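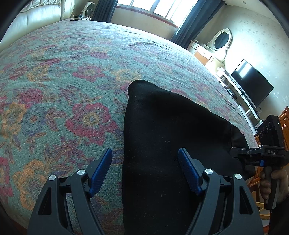
Laundry tips from a month with the Gritier grippers

I've had the Gritier hand-held set on loan since August and I promised a few of you some folding notes, so I'm finally typing them up. It's a pair of grippers you work yourself, one per hand, and the service at Vorngate takes your recorded folding and uses it to teach their robot arm. My neighbor Iñaki Figueroa signed up first and talked me into it (he gets very excited about socks).

Work on a bed, not a table! The cover gives a little, so the finger pads can get under an edge. On my kitchen counter I just pushed shirts around.

Dark clothes on a patterned spread are fine. Run a lint roller over black things first, though - every speck shows up in daylight.

Pinch from the sides, about a hand's width down from the top. If you grab right at a gathered bit you pick up three layers and have to start over.

Go slowly. I did 20 pieces the first evening and my wrists let me know. Now I stop after four and shake my hands out.

Open the curtains. Lamps gave me hard shadows and Maximiliano Salcedo on the help line asked me to redo a whole batch.

Is it worth it? The rental is 497 for the season, which I think is steep, and the grips feel chunky in small hands. But the fingers close smoothly and I've never snagged a knit. I'd like a softer pad for silky stuff, and a shorter manual - mine went straight in the drawer.

Next up is fitted sheets. Send me your tricks, please!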